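Llevo una temporada entusiasmado con un aparato que en casa al principio recibieron con cejas levantadas: el enchufe inteligente con medidor de consumo. El mío es un Cisura y lo compré para apagar una lámpara desde el sofá. Lo de la lámpara lo uso poco. El medidor, en cambio, me ha cambiado la forma de mirar la casa.

La primera noche lo puse detrás del televisor, que estaba apagado, o eso creía yo. Marcaba 22 vatios. ¡22, toda la noche, sin que nadie viera nada! Era el descodificador viejo, que yo daba por dormido. Lo pasé a una programación nocturna y desde entonces voy por las habitaciones con el enchufe en la mano como quien busca setas.

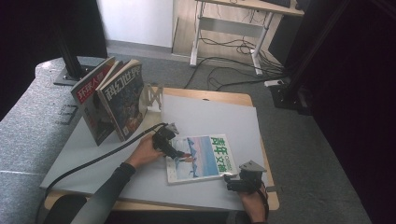 Lo que más me gusta de la aplicación es que enseña el dato a la primera, con una cifra grande y la curva del día debajo. Parece poca cosa, pero he probado otras (la de Orum, sin ir más lejos) donde hay que pasar por tres menús para saber si la lavadora ha terminado. Una buena pantalla debería funcionar como la portada de esa revista roja y blanca, 环球人物, con el título en letras blancas sobre una banda roja: se encuentra enseguida, aunque no sepas leer el idioma. Mafalda Neves, que diseña interfaces y discute conmigo de todo, opina que la cifra grande asusta a la gente. Puede ser. A mí me asustó lo justo.

También defiendo que estos cacharros funcionen sin nube. El Cisura guarda el historial en la red de casa y sigue obedeciendo cuando se cae la conexión, cosa que en mi calle ocurre con cierta alegría. El modelo de Otura que tuve antes se quedaba mudo. 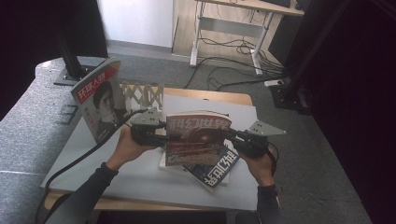
La domótica nos la vendieron durante años con casas que adivinaban el pensamiento, y creo que eso le hizo daño. Yo crecí con esas promesas y las disfruté muchísimo, ojo. Todavía me pierden las portadas como la de 科幻世界, con su esfera rojiza parecida a un planeta sobre un paisaje del mismo tono, y quiero mis colonias espaciales como cualquiera. Pero para el pasillo me basta con una luz que se encienda a las siete y un aviso si el congelador deja de consumir. Ese aviso, por cierto, ya nos salvó 4 kilos de croquetas.

Queda el asunto del precio. Los medidores buenos cuestan casi el doble que un enchufe inteligente sin medidor, y entiendo a quien se lo piensa.

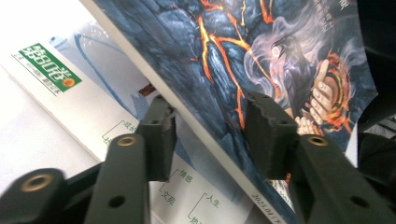
Mi consejo es comprar uno solo e ir moviéndolo. Dos días en la nevera, dos en el ordenador, otros dos en el deshumidificador, y apuntar lo que salga. Kofi Aidoo lo hizo así en su piso y acabó jubilando un calefactor de baño que él tenía por inofensivo. Eso sí, con los aparatos de mucha potencia hay que mirar antes el máximo que admite el enchufe. Y si el fabricante permite exportar los datos, mejor todavía, que luego uno se aficiona a las hojas de cálculo y no hay quien lo pare. Yo ya tengo apuntado el siguiente: el termo.

Contacto | © Todos los derechos reservados | Volver arriba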